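Notebook, drying room and bench 4
October, started 7:40 in the morning

Continuing the walnut ink trial. Yesterday I left the two pots covered on the shelf over the sink, and this morning the smell was already strong when I opened the door. Sarita says it is like a wet cellar. I think it is more like tea which somebody forgot for a week.

Pot A: husks from the Tomier orchard, picked green and left to turn black in the bucket. Rain water.
Pot B: same husks, but tap water. I want to know if our hard water is really guilty for the gray tone we got in the spring, or if it was the iron lid, as Bonifacio believes.

Weighed 400 g of husks for each pot. I cooked them very slowly, never a real boil. Pot B made a foam that I had to take away with the spoon two times. Pot A made almost nothing. I do not know yet if this has a meaning.

10:15. Strained both through the old cotton cloth, then through the finer one. The first cloth became full quickly and I had to squeeze it by hand, with gloves this time. (Last time without gloves, and my fingers were brown for many days, even at my cousin's wedding.) The liquid from A is redder. I put a drop of each on the Nambiar paper and on the cheap copy paper. On the copy paper both spread like small spiders. On the Nambiar the edge is clean, but B is a little pale in the center.
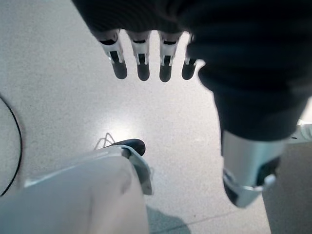
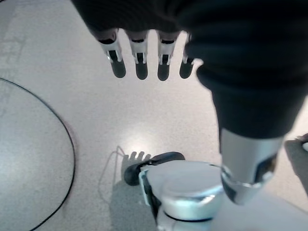 11:30. Reduced each pot by half on the small plate. I must write down that the small plate is hotter on the left side, so the pan should be turned from time to time. Ebere discovered this when she burned the oak gall batch, and I forgot it again. No burning today, but there was a dark ring in pan B which I did not scrape in.

Binder: gum arabic, already dissolved from yesterday, passed through a cloth to remove the bark pieces. I began with one small spoon per cup and it was too little, the ink ran from the nib in one drop. With two spoons it is better. With three it becomes shiny and sticks to the nib, and when the paper is folded it can crack. So two. Please nobody add more gum to the bottles marked "2 sp", I will use them for the comparison.

Against mold: one clove in each bottle. I know that Araceli prefers a little alcohol, and she is maybe right, but alcohol made the last ink go through the paper. I have put alcohol in one extra bottle of A so she can compare for herself. It has the blue string on the neck.

Lunch, then the writing test.

14:20. Osamu wrote the same sentence with all three bottles, first with the steel nib and after with the reed pen. His hand is steadier than mine, so it is better that he does it. His remarks, as I could catch them: A flows well, dries slowly. B is "dusty" under the steel nib, but nice with the reed. A with alcohol dries fast and has a hair line coming out from the thick strokes. He would choose A for the labels and B for nothing, maybe for washes.

The reed pen needs cutting again. The slit went too long and it opens like a duck's beak when you press.

The strips for the light test are cut. One half of each strip is covered with black card and they are clipped on the south window, behind the Jumum calendar where people do not move them. The sheet number is 149 in the strip book. The other set is in the drawer between two blotters. Do not open the drawer to show visitors, please.

Question I cannot answer today: the spring ink was made in the pan with the iron lid AND with tap water, so I had changed two things together. Today both pots had enamel lids. If B stays pale but does not go gray, then Bonifacio wins and I owe him coffee. To be fair I should make also a pot C, rain water with the iron lid. There are enough husks in the second bucket if nobody throws them on the compost.

Cleaning: the sink has a brown line that does not go with soap. I tried baking soda, a little better. The cloths are rinsed and hanging by the door, they will never be white again, so use them only for walnut.

To buy: gum arabic, small bottles with good caps (the last ones leaked), steel nibs, gloves in a smaller size for Sarita.

17:05. Looked at the drops again before closing. A on the Nambiar paper is darker now than it was at noon. B did not change that I can see.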